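Workshop Automation Board > Buying, Budgeting and Planning
Thread: Second arm for PC refurb bench, buy or lease?

bench_two
Posted in November, 09:14

We refurbish office desktops at the Kerkura site. Most of them are ex-lease machines from councils and colleges. We have one arm on a bench already and I have to put a budget in for a second one, with everything that goes round it. I've got two quotes and I'd like to know what people think is missing from them.

Raltach have quoted for a full cell: arm, gripper, controller, frame, lighting, cameras, two days of training and commissioning on site. It is a purchase price, paid in stages.

Aranda have quoted a lease on a similar arm over 36 months with servicing included. No gripper, no frame, no fixtures. We would use Irov fingers on it because we have those on the first arm and have spares in the drawer.

We put 165 desktops through in an ordinary week. I don't expect the arms to do all of that. The plan is processors and memory only, with people still doing cables, drives and anything with glue or tape on it.

My manager likes the lease because the monthly figure is small. I lean towards buying. Comments welcome.

slotted_link
Posted 09:52

Do you own the programs at the end of the lease? That would be my first question. We handed a leased arm back and found that half our set-up was tied to the controller that went with it.

bench_two
Posted 10:05

I have asked. They say the programs are ours and can be exported. They did not say what they can be imported into.

slotted_link
Posted 10:11

Then get that in writing, with the file format named. Same for camera calibration.

greyhatch
Posted 10:40

I'm going to be the dull one and say the arm is the wrong thing to be arguing over. On our last three jobs the arm came to less than half of what we spent in the first year. The rest was frame, fixtures, fingers, guarding, electrical work, and wages for the person who sat next to it moving points.

What is in the Raltach price for fixtures? "Full cell" can mean a frame with nothing on it.

bench_two
Posted 10:58

One fixture, "to customer drawing". We print our own at the moment, grey plastic, and they are fine for holding parts. They wear at the pockets though, and a different model of desktop often needs a new one.

greyhatch
Posted 11:06

So budget for a fixture per model, plus a spare of each. Printing is cheap but drawing them isn't. I would put design time in as its own line so that it doesn't get swallowed by "consumables".

tin_rivet
Posted 11:31

I disagree with greyhatch a bit. If they are printing in house and already have somebody who can draw a parts holder in an afternoon, that line is small. Where we got caught was fingers. Flat plate fingers are good on a processor and poor on a memory module, or they were for us. You end up with a tool changer or with a finger shape that does both jobs badly.

Ask Irov what a set of fingers costs in small quantities and how long they take to arrive. We waited nine weeks once. The bench stood idle and the lease payment still went out every month.

bench_two
Posted 11:47

Finger lead time is a good point. We have 4 spare sets on the shelf, which is enough for one arm. I had not planned any for the second. Adding it.

longreach
Posted 12:20

Why automate this at all? A person can lift a processor out in a few seconds. I've done thousands. You are going to spend a car's worth of money to do slowly what somebody on the bench does quickly.

bench_two
Posted 12:34

Fair question and I've had it from our own people. Two reasons. We can't get bench staff for the evening, and processors are where we lose the most value. A chip dropped on its edge or put down badly is a write-off, and on the older boards a bent pin in the socket writes off the board as well. I'd accept slow if it is slow and careful between five in the afternoon and nine at night.

longreach
Posted 12:41

Then your sum should be based on scrap and evening output, and I didn't see either in your first post. What's your scrap rate by hand?

bench_two
Posted 12:55

I don't have one I'd trust. It gets written down when somebody remembers.

longreach
Posted 12:58

Measure that before you sign anything. A month of proper records costs you a clipboard.

greyhatch
Posted 13:10

Agree with longreach on that one, if not on the rest. Finance will ask for it anyway.

tin_rivet
Posted 13:26

Also, who looks after it in the evening? If the answer is "the arm runs unattended" then you need to budget for guarding and a proper risk assessment. If the answer is "somebody will be there", you have a wage in the sum and it should be shown. I've seen bids where the same person was counted in three places.

bench_two
Posted 13:44

Somebody will be there. They'd be testing machines on the other side of the room and would clear stoppages. I've put a third of their time against the arm. That is a guess.

slotted_link
Posted 14:02

For the first six months I would put all of it.

cable_tray
Posted 14:37

We went with Raltach two years ago for a different job (small gearboxes). Commissioning was good and the training was rushed. The two days were mostly taken up with getting the network sorted out, which our IT people should have done beforehand and hadn't. If you buy from them, have the network port and the power in place first and ask for the training days to be separate from commissioning.

No opinion on Aranda, never dealt with them.

longreach
Posted 14:50

What does the job look like close up? It makes a difference whether the arm is working in an open box or reaching down past a power supply and a bundle of leads.

bench_two
Posted 15:22

Case open, side panel off, arm working with the frame and fixtures round it. Processor in the fingers in all three.

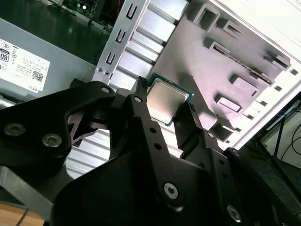
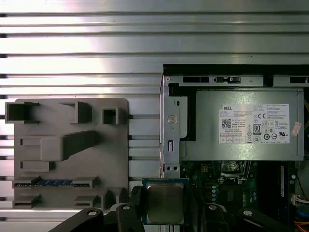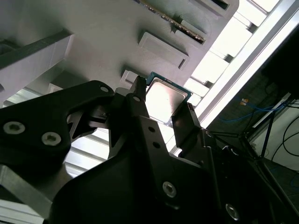 The list I'm taking to my manager has changed since this morning. As it stands:

Arm and controller (bought or leased, one line for each)
Fingers, two working sets and two spare
Extrusion frame, same section as the first bench so that brackets swap over
Lighting
Wrist camera and mounting, plus a spare cable
Printed holders, material
Printed holders, design time, separate line
Power and network, done before delivery
Training, separate from commissioning
Evening cover, full wage for six months, then a third
Scrap processors and boards for setting up on

That last one came from our own bench. When we set up the first arm we used good stock to teach it because that was what was in the room, and some of it didn't go back on the shelf.

greyhatch
Posted 15:40

Better. Two things I'd add. One is cable management. Anything loose near a moving wrist will get caught sooner or later, and clips and a bit of trunking cost very little if they are bought with the frame. The other is contingency, and put it as a line with a figure on it. If you hide it in the others somebody will trim each of them and you'll have none.

tin_rivet
Posted 15:51

On lighting, don't buy the cheapest panel. The lids on processors are shiny and a camera close up will see glare one minute and a dark square the next as the wrist turns. We changed lights twice. A diffuser might have saved us the second one, I never tested it properly.

longreach
Posted 16:08

I still think you would get more out of a second screwdriver station and a decent set of trays. But if it's careful handling you are paying for, I can see it. My vote is lease, for the reason that you don't know your scrap figure. If the figure turns out to be small you can walk away at the end.

slotted_link
Posted 16:15

You can walk away after 36 months of payments. That isn't walking away early. Check the break clause.

longreach
Posted 16:19

Yes, assuming there's a break clause. If there isn't one then I take it back.

bench_two
Posted 16:33

There is one at the halfway point with a fee. The fee is on page nine of the quote and I had read past it. Adding the fee to the lease total brings it a good deal closer to the purchase price than the monthly figure suggests.

greyhatch
Posted 16:39

That usually settles it. Ask Raltach what they'd buy the arm back for at the same point and compare the two.

cable_tray
Posted 16:48

They did give us a buy-back figure when we asked, but it wasn't in the quote. You have to ask for it.

bench_two
Posted 17:05

Asked. I've also put a scrap sheet on each bench from this afternoon, one line per processor, with a column for how it was damaged. I'll hold the bid until we have a month of that. Raltach say their price stands until the end of the quarter and Aranda haven't answered yet.

tin_rivet
Posted 17:12

Add a column for which model of desktop it came out of. You'll want it when you decide which holders to draw first.

bench_two
Posted 17:14

Done, thanks.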